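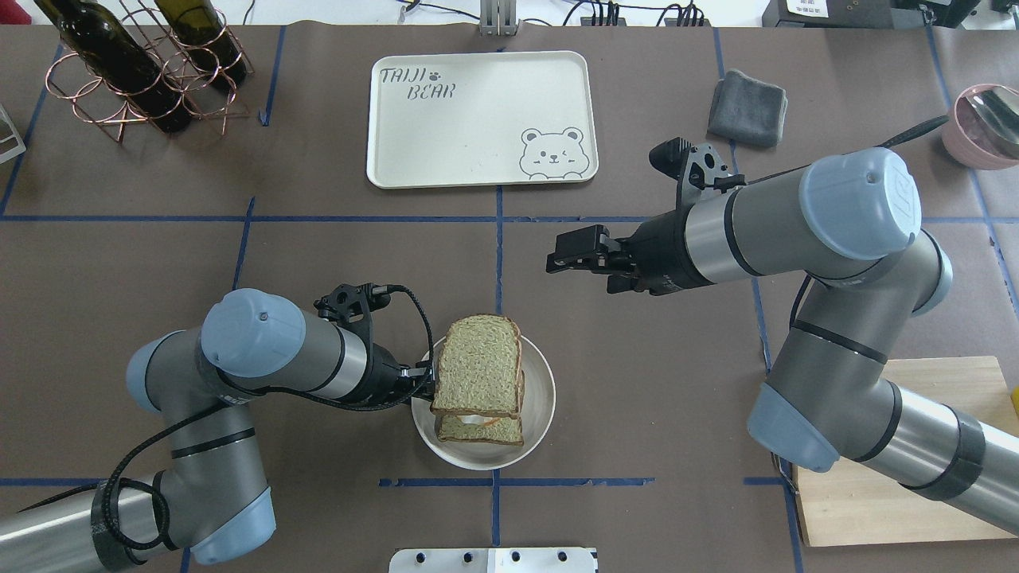 Lunch Plates, Cutting Boards and Lemons: Kitchen Tips

Sandwiches

Bread with seeds or whole grain in it tears more easily than plain white, so let the filling soften before you spread it. Butter and cream cheese need half an hour on the counter. If you forgot, put a spoonful in a small bowl and work it with the back of the spoon until it moves freely.

Match the slices. Take two that sat next to each other in the loaf and open them like a book, and the crusts will line up when you close them again. This matters more with a round-topped loaf than a square one.

Wet fillings go in the middle. Put lettuce or a slice of cheese against the bread on both sides, then the tomato, egg salad or grated carrot between. A sandwich made this way at 7 in the morning is still fine at noon.

Use a plate with a raised rim if the sandwich is going any distance. Crumbs stay on the plate and so does anything that drops out of the side.

Cutting boards

A wooden board should be washed on both sides, even if you used only one. Wetting one face and leaving the other dry is what makes boards cup. Wipe it down, then stand it on its long edge until it is dry all the way through. Don't lean it flat against the wall.

Oil it when the wood starts to look chalky. We use the Brindora board oil at our house, but any food-grade mineral oil does the same job. Put on a thin coat in the evening, leave it overnight and wipe off what's left. A new board wants 3 coats in the first month. 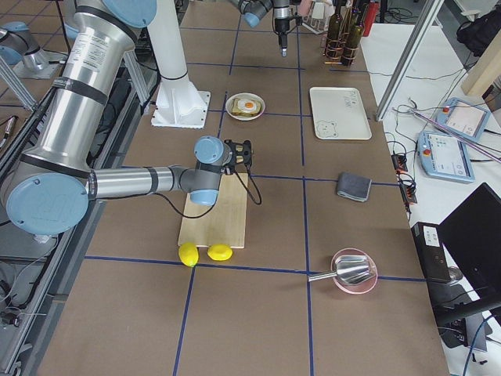 For onion and garlic smells, cut a lemon in half, sprinkle coarse salt on the board and scrub with the cut side. Rinse with cool water. Do the fruit and bread side last so you aren't dragging onion across it.

If the board slides, put a damp dish towel under it. Wring the towel out well first. The rubber corner grips sold for this work too, but they leave marks on some counters. Mine did on the old tile at the Flerkdale house and I never got them off.

Lemons

Whole lemons keep a week or so in a bowl and much longer in the refrigerator in a closed bag. Take them out an hour before you need juice. Roll each one under your palm, pressing down, before you cut.

Zest first, juice second. It is close to impossible the other way around. Leftover zest can be frozen flat in a bag and broken off as needed.

Don't throw out the squeezed halves right away. They will take tea stains off a mug, and they brighten a dull sink drain. Keep them off marble and other natural stone.

Fried egg on toast

Start the toast when the white has set at the edges. Toast that waits goes leathery, and an egg that waits keeps cooking in the pan.

Low heat and a lid will set the top of the white without turning the egg over. Take it off while the yolk still wobbles. Blot the bottom of the egg on a paper towel for a second before it goes on the bread, and the toast will hold up to the last bite.

Egg yolk dries hard. Rinse the plate in cold water as soon as you're done eating, then wash it hot with everything else. If it has already dried on, soak it for 8 minutes in cold water with a drop of dish soap.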